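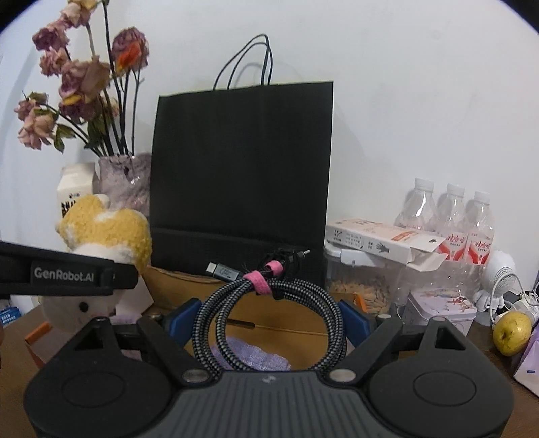
Braided USB-C cable, coiled and tied in pink.

Veloso Building Tenants' Meeting
Minutes, 16 September 2020

Held in the first floor hallway and by phone. The phone line dropped twice, both times during the building manager's report.

Present: the chair, the building manager, the bookkeeper from the ground floor, the print shop, the two accountants, the piano teacher (by phone), the translator (by phone), the minute-taker.
Apologies: the picture framer.
The travel agency sent neither a person nor apologies.

1. Last minutes

Accepted with one change. The print shop asked that "the print shop agreed to pay for the back door closer" be changed to "the print shop agreed to find out what a back door closer costs." The chair remembers it the first way. The minute-taker's notes could be read either way. Changed as asked.

2. Matters arising

Back door closer: cost not yet found out.

Stair light, second landing: the manager reported it fixed. The translator said it still goes off while people are on the stairs. The manager said that is how the timer is meant to work. The translator asked who meant it to. The manager will look at the timer setting.

Bike hooks: up, but placed so that a bike on the lower hook blocks the meter cupboard. No action. The meter reader has not complained so far.

3. Heating proposal from Nultum

This took up most of the meeting. The manager passed around the Nultum brochure and a one-page quote. Nultum would put a control box on the boiler and a sensor in each unit, and tenants would set their own temperature from a phone. The quote is $1,522 for the equipment, with fitting extra and a monthly fee on top. The brochure promises savings of "up to 50 percent."

The bookkeeper asked what the savings would be if they were not "up to" anything. The manager did not know. The bookkeeper pointed out that nothing at all is also up to 50 percent, and asked for that to be in the minutes.

One of the accountants asked whether the figure came from buildings like ours, with one old boiler and single-pane windows at the front. The manager said the sales person had told him it was "a typical mixed-use property." Asked whether the sales person had been to the building, the manager said they had spoken on the phone.

The piano teacher said her room is cold because the radiator valve has been stuck since she moved in, and that she does not see how a phone would turn a stuck valve. The manager agreed that it would not.

The print shop was more in favor. Their unit gets too hot, they run with the windows open all winter, and they would like some control over it. They are tired of paying to heat the parking lot. Several people said this was a good point. The other accountant asked why they could not turn the radiator down. The print shop said it does not turn down. That makes two stuck valves, and the manager thinks there may be as many as four.

Discussion then went to what happens if Nultum goes out of business or raises the monthly fee. The quote says the fee is "subject to review." The chair asked if the boiler would still run without the service. The manager believes so but has nothing in writing.

Agreed:
- No decision on Nultum at this meeting.
- The manager will get a price from a plumber for freeing or replacing the stuck valves.
- The manager will ask Nultum for the full cost with fitting, the length of the contract, and the address of one building where this has been running for a whole winter. If they cannot give one, we would like to know that too.
- The brochure will be left on the hall shelf for anyone who wants it. There were no requests for copies.

4. Cleaning contract

Jalto have written to say that they now offer an "enhanced clean" of shared areas at a higher rate. The letter does not say what would be cleaned that is not being cleaned now. The translator asked if the present clean includes the stair rail, because if it does she has doubts, and if it does not she would like to know what we are paying for.

The chair has a copy of the contract. The stair rail is in it. So are the door handles and the inside of the front window.

Agreed: stay on the present rate. The chair will write to Jalto with the relevant page attached and ask for the work in it to be done. We will look at it again after six weeks.

5. Mailboxes

Packages are still being left on the floor under the mailboxes. The manager suggested a locked parcel cabinet from Protero. The accountants asked who would hold the key when the manager is out. It was noted that the manager is out most afternoons, when the packages come. The idea was left there.

The bookkeeper will go on taking in packages for people who ask her, and wants it known that this is a favor. She does not take in anything she cannot lift.

6. Other business

Front door sign: the travel agency's name is still spelled wrong. They have not raised it themselves.

Rear parking: the print shop asked for the space nearest the door to be kept for deliveries. The accountants said they would support this if the print shop's own van was not the delivery. Carried over to the next meeting.

Hall shelf: there are now more old phone directories on it than anything else. The manager will recycle them. The piano teacher wants to keep one.

7. Next meeting

Date to be set once the plumber's price is in. The chair would prefer it to be before the heating goes on. The manager would not commit to a day for that either.

Minutes to be posted in the hall and sent to all units. Corrections to the minute-taker in writing, please, and not on the stairs.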